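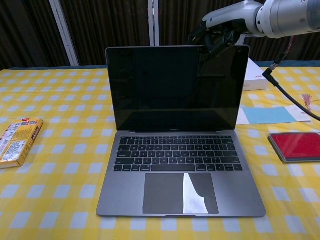

Hello, and welcome to Cedard! I teach people to put new seats in old chairs, and when I'm not teaching it I'm usually doing it. Cane, rush, seagrass, Danish cord, a bit of willow if you catch me in the right mood. It's a one-person school, so if you ring up, send an email or knock on the door, you get me.

## How I got into this

By sitting on a chair and going straight through it. It was one of a set of four from my aunt's kitchen, and the man in the antiques shop wanted more to mend it than I'd have paid for a new set, so I got a book out of the library and made a terrible mess of it. The pattern went wrong somewhere in the third stage (there are six in the ordinary six-way pattern, plus the edging) and I didn't spot it until I was nearly at the end. I unpicked the lot and started again, and by then I was hooked.

I was working in the office at Dudance back then, sorting out hall bookings and costume hire for children's dance shows. Lovely people, very loud building. I did chairs in the evenings for friends, then for friends of friends, then for a pub that had a whole dining room of them, and after that pub I handed in my notice. That was 13 years ago. I still have my aunt's chair, and the first seat I put in it is sagging badly now, but I can't bring myself to cut it out.

## The workshop

You'll find me at Zernberg Yard, through the green gate and up the slope. Parking is fine as long as you keep off the side with the bins on it. There's one step at the door and a wide ramp round the back, so tell me if you'd like the ramp and I'll unlock that side before you get here.

It's warm enough in winter, though the floor is concrete and your feet will know about it by the afternoon. Thick socks! February classes especially. I put the kettle on when people arrive and it more or less stays on.

## What the classes are like

There's room for 10, and I won't squeeze in any more than that because you need space to walk round your chair. Most people come for the two-day beginners' caning class, which gets a small or medium seat finished if you keep at it. If you don't finish, you can take the last bits home with you, or come back on an open bench afternoon and do it here.

You can bring your own chair, but do send me a photo of it first. I'm looking for holes drilled through the frame (that's hand caning) or a groove running round it (that's a pressed-in sheet, a different job altogether, and a quicker one). I also want to know about woodworm and wobbly joints. A loose joint needs gluing before any cane goes near it, and I'd much rather we found that out before you've driven all the way over.

No chair? I've got stools you can use, and they're yours to keep afterwards for the cost of the frame.

The other regular classes are:

- rush seating, three days, wet and a bit smelly, and my favourite to teach
- Danish cord, two days, harder on the hands than you'd think
- open bench afternoons for anyone who's done a class here before

I supply the pegs, clearing tools, bodkins and all the material. My cane comes from Bielecka, in hanks of 1000 feet, and I've stuck with them for years because the strands are long and even and don't split when you're halfway along a row. I sell it on in smaller amounts to former students at what I pay for it plus postage.

## Repairs

I take in repairs as well, fitted in between classes, so there's always a bit of a wait. Hand-caned seats are priced by the hole. Count the holes all the way round the seat, send me the number with a picture, and I'll send you a price. Rush seats go by the width across the front.

I don't do upholstery or French polishing, sorry, and I don't paint frames. If you want yours painted, please get that done before it comes to me, as paint on new cane is miserable to get off.

## Getting in touch

Phone 207 on the yard entry panel when you arrive and I'll come down to let you in. For everything else, email is best. I answer in the evenings, generally after I've swept up, and if you haven't heard back in a week do give me a nudge.

Page last updated 2024-08-23, with the new rush dates to follow once I've had word on this year's harvest.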